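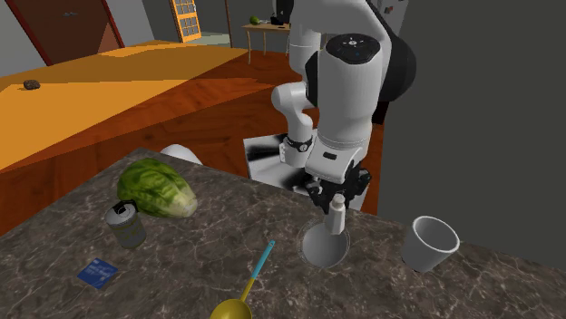
Arm, bowl and counter, rendered.

Home | Data | Docs | Issues | Contact

# Fontes: interviews on family migration routes

Fontes is a text corpus of interviews with people who left one country and settled in another. It has 582 transcripts, collected by Cremilda Sampaio and Neusa Brandão and prepared for release by the Talureck project.

Version date: September 17, 2020
44 shares · 3 comments

## Contents

- `transcripts/` – one UTF-8 text file per interview
- `routes.csv` – one row per leg of a journey
- `codes.csv` – topic codes and their definitions

Each row in `routes.csv` holds an interview ID, leg number, mode of travel, start country, end country, and length of stay in days. Stays under one day are entered as 0. An empty cell means the person did not say or did not want to say. Do not read it as zero.
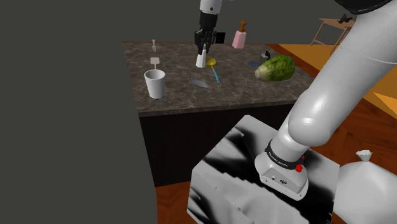
## Consent and redaction

Every speaker agreed in writing to the release of a redacted transcript. Names, towns with fewer than 4000 people, employers, and case numbers were replaced with tags such as `[TOWN]`. Children's ages are given in years only. Speakers may withdraw at any time, and withdrawn files are removed in the next version – please do not keep old copies.

## Known limits

- Speakers were reached through language classes, so people who never attended one are missing.
- Many interviews took place years after the journey. Dates in the text are as spoken and were not checked.
- Translations into English were done by one translator per file. Files shorter than 300 words were not reviewed a second time.
- Legs by sea are often merged into one row where the speaker did not name the stops.

The topic codes were applied by hand. The code `FAMILY_SPLIT` covers both planned and unplanned separation, and the two cannot be told apart from the code alone. 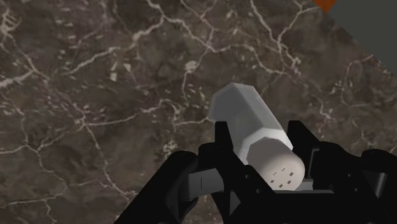 Mercy Biwott wrote that `FAMILY_SPLIT` should become two codes, as her reading of the transcripts found the planned cases far longer and more detailed. The change is set for the November version. Old code values will stay in a separate column.

## Use

Research and teaching only. Do not try to identify speakers or match files with court or asylum records. Send corrections to Rogério Bezerra through the issues page, with the interview ID and line number.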